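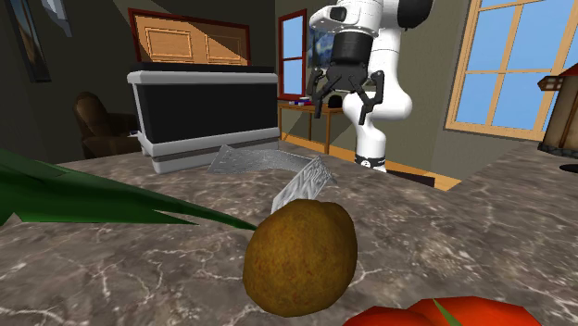
La patata en la encimera del banco de pruebas simulado, con la pinza abierta.

Imprimir | Enviar por correo electrónico

08/02/2018 – Muchos nos habéis escrito preguntando por el fallo del proyecto Pament, y os agradecemos de corazón la paciencia, porque nos ha llevado más tiempo del que queríamos contarlo bien. En casi 300 ensayos de recogida en el simulador, el brazo cerró los dedos antes de tiempo y empujó la pieza fuera de su alcance. Mi-kyung Yeon, que se leyó los registros con una constancia admirable, encontró el motivo en el ensayo 488: la orden de cierre salía con la altura del ciclo anterior – un retraso pequeño, pero suficiente para estropearlo todo.

Gun-woo Min ha preparado ya la corrección y, mientras la revisamos con calma, el brazo real de Skumis seguirá parado.

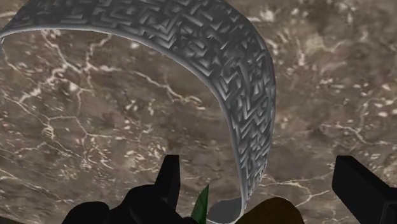
¿Puede ocurrir lo mismo en el brazo real?
Mientras comparta el programa de control, existe ese riesgo, y por eso no volverá a moverse hasta que pase tres tandas seguidas sin errores.

Quien quiera leer el informe completo puede pedírselo a Tae-yang Um, que lo enviará encantado.

Imprimir | Enviar por correo electrónico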